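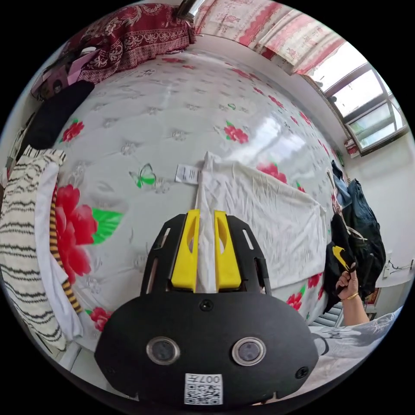
A member near the door asked if cloth was the right thing to be working on at all, when the arm for the Femar still can't lift a mug off the bench. Fair point, came up twice more. Answer given: arm and grippers are separate jobs, the gripper side doesn't wait on the arm. Member still not convinced and wanted that written down. Written down.

Dindora Shared Workshop, Salem
Minutes of the Femar build group, 20th September
Held in the back room, started late, heating off

Last minutes

Read out fast. One correction: motor driver was returned to the shop, not "burnt out". Agreed otherwise.
Carried over from May: the bench vise. Still loose. Carried over again.

Hand grippers

Both hand units in use. Main discussion was fingers. Yellow pair with the long slot through the middle stays as the standard for now. Two people want the slot narrower, thin fabric gets pushed into it if you close at an angle. One person wants it left alone as it gives a bit of flex. Went back and forth on this for a good while. Settled: make one narrower pair, same yellow, and mark the inside face with a pen so they don't get mixed in with the old ones like last time.

Screws. The one at the top of the housing backs out. Thread lock was suggested, objection was that we open the thing every other week. Try the weak sort first. Do not use the red bottle.

Labels. Keep the QR stickers on the front under the sensors where they are. Someone had been peeling them to get at the shell, please dont. Log sheet should have the number off the sticker and not "the good one".

Grip force. Too high for cotton according to the notes, fine for denim. Spring swap proposed. Lighter springs ordered from Cekeck, pack of 40, which is far more than we need but it was the smallest pack. Spares go in the drawer with the bearings.

Cloth practice

Bed is better than the bench for this, everyone who has done it said so. More room for your elbows and you can spread a shirt out flat. Printed sheets are okay to leave on. Question about whether a plain sheet would be easier for the software, no clear answer, try both and keep the recordings in separate folders.

Working with a gripper in each hand takes getting used to. Notes so far:
pinch a fold, don't go for a flat patch
keep the fingers upright when closing
move slow on the far hand, the near one tends to drag
stop the recording before you put the thing down

Recordings on the shared drive: 82 usable. Plan says 700 before we try training anything. Member asked where 700 came from. It came from the whiteboard. Number to stay until there's a better one.

Window light was raised. Glare on shiny bedding in the wide view, bright patch that moves as the day goes on. Some want the curtain shut, others say leave it and get the variety. No decision — do a few each way and compare next time.

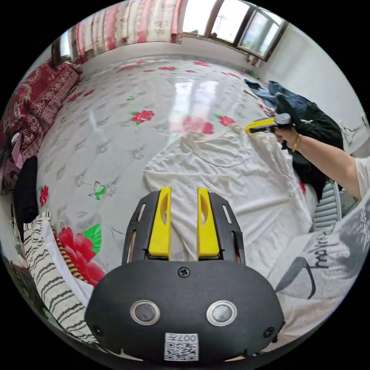
Arm

Shoulder joint re-cut, fits. Elbow still has play in it, a shim might do. Cable run is a mess and catches on the base plate when it swings past the middle. Needs a clip or a longer loop, whoever gets to it first.
Member near the door repeated that the mug is the real test. Agreed to put the mug on the list for after the elbow is sorted.
Emergency stop button has arrived. Wire it in BEFORE the next power up. This was said several times and is in capitals by request.

Software

Recorder crashes if the card is full and doesn't tell you. Workaround: check the card first. Proper fix wanted, not promised. File names to be date then unit number then what was being folded. No spaces. Old files will be renamed when somebody has an evening.
Time sync between left and right units is drifting on long takes. Keep takes short, clap once at the start so there is somthing to line up on.

Money and space

Cekeck order paid out of the parts tin. Filament low, black especially, yellow okay for now. Anyone printing things for home brings their own roll.
Shelf 6 is ours from now on, the sewing group moved out of it. Grippers live there in the foam box, lid on. Chargers stay on the bench.

Any other business

Door code has changed, ask in person, it's not going in the minutes.
Laser cutter is booked out most evenings. Get your name on the sheet early if you need shims cut.
Request for a spare laundry pile: shirts, towels, jeans, anything clean. Leave in the bag under shelf 6.

To do before next meeting

Narrow finger pair, one set
Weak thread lock on the top screws
Swap springs on one unit only, leave the other as is
Stop button wired
Elbow shim
Recordings with curtain open and shut
Vise

Closed when the room was needed for the bike people. Next date to go up on the board.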